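Brumero bench room, screens and guards check, June 2026
Checked by: Anoma Matubbar

1. Edges and corners. Pass, with a grumble. The top corner is still square and I'd have had it rounded.
2. Cracks or crazing. None found. I looked twice, having been told "none" in November as well.
3. Standing firm. Not signed off. Dinesh Kumarasinghe says it's fine. Fine how?

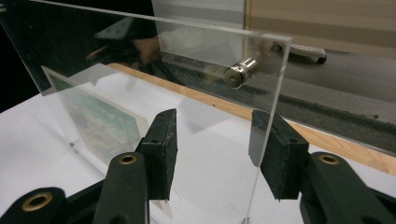
Item 3: clear acrylic sheet, upright on the white tabletop.

4. Easy to see. Doubtful. You notice the bright edge and very little else. Tape strip requested, form 436.
5. Cleaning. Log says done every 14 days. I'd like to see who initialled it.

Recheck item 3 before the Fatholm visit.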